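Jinitine bath mat, 20 x 30 inches

I bought this mat after the old one began to smell. It lies flat and dries overnight on a rack. 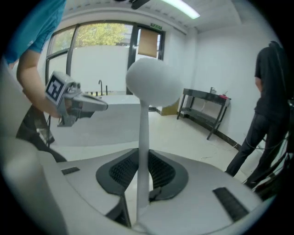
The backing grips tile well when the floor is clean. I have washed it 6 times and the edges still hold.
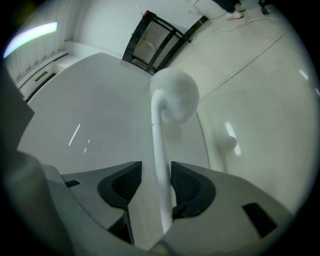 Ottmar Görtz: Mine shed lint for the first 2 washes, then stopped.

I saw little lint. The color faded a bit.
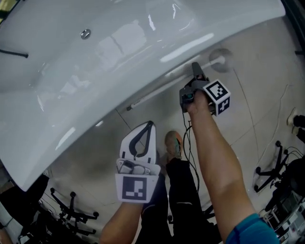

Bathtub and tiled floor

At this price I would buy it again in gray.

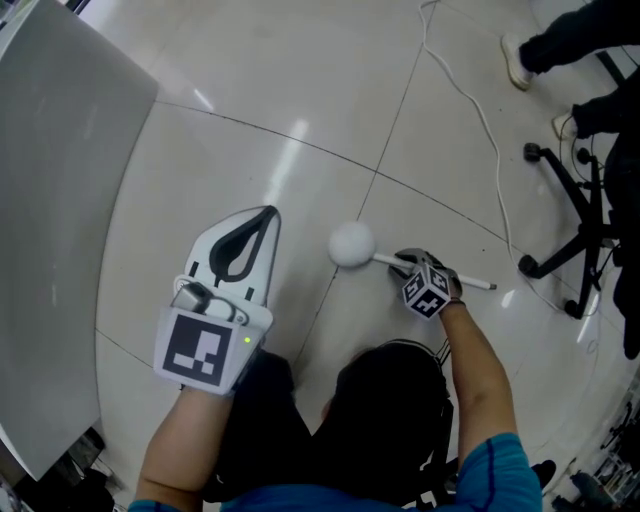 Ute Kettler, Reviewer

Updated 7/29/25. Skip the dryer.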